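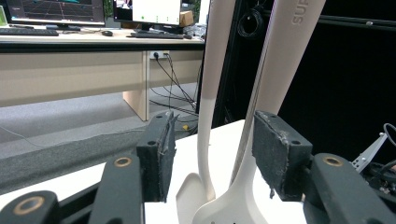
주방 도구 오래 쓰는 법, 제가 살면서 하나씩 익힌 것들

봄이 되면 저는 꼭 싱크대 서랍부터 뒤집어엎어요. 창문도 커튼도 급한데 이상하게 손이 먼저 가는 곳이 거기더라고요. 3월쯤 햇볕이 부엌 안쪽까지 들어오면 그동안 못 본 척했던 얼룩이 다 보이거든요(아마 다들 그러시지요?).

우선 흰색 조리 도구 얘기부터 할게요. 김치찌개나 카레를 한 번 저으면 금세 누렇고 불그스름하게 물이 들잖아요. 저는 큰 볼에 따뜻한 물을 받고 과탄산소다를 밥숟가락으로 하나 풀어서 10분쯤 담가 둡니다. 오래 둘수록 좋을 것 같아 밤새 담가 본 적도 있는데, 표면만 푸석해지고 색은 비슷했어요. 그래도 남는 얼룩은 물기를 닦아 볕 드는 창가에 한나절 세워 두면 꽤 옅어져요. 알루미늄으로 된 건 과탄산에 넣지 마세요, 까맣게 변합니다. 고무장갑도 꼭 끼시고요.

나무 주걱은 절대 담가 두지 않아요. 미지근한 물에 얼른 헹구고, 마른행주로 닦고, 머리 쪽이 위로 가게 꽂아 말립니다. 두세 달에 한 번은 고운 사포로 살살 문지른 다음 식용 미네랄 오일을 얇게 발라 주는데, 저는 Rekska에서 나온 작은 병을 사서 아직도 반이나 남았어요. 올리브유는 시간이 지나면 냄새가 나서 저는 안 씁니다.

도구 통도 은근히 중요해요! 바닥에 구멍이 없는 통은 물이 고여서 미끈미끈해지니까, 저는 키친타월을 접어 깔고 이틀에 한 번 갈아 줍니다. 동네 생활용품점에서 2000원 주고 산 수저통을 5년째 쓰는데 물 빠짐이 좋아서 비싼 것보다 마음에 들어요. 통은 가스레인지 바로 옆보다 한 뼘쯤 떨어진 데 두시면 기름때가 훨씬 덜 앉고요.

실리콘 뒤집개가 끈적거릴 때는 세제를 아무리 써도 소용없을 때가 있지요. 베이킹소다를 물에 되직하게 개어서 바르고, 차 한 잔 마시고 와서 부드러운 수세미로 닦아 보세요. 끝이 갈라졌거나 조각이 떨어진 건 아까워도 버리시는 게 맞아요. 저도 Grabner 뒤집개 하나를 정이 들어서 한참 붙들고 있다가 지난달에야 보냈답니다.

다음번에는 도마 냄새 빼는 법을 적어 볼게요. 굵은소금이랑 레몬 반쪽만 미리 챙겨 두세요.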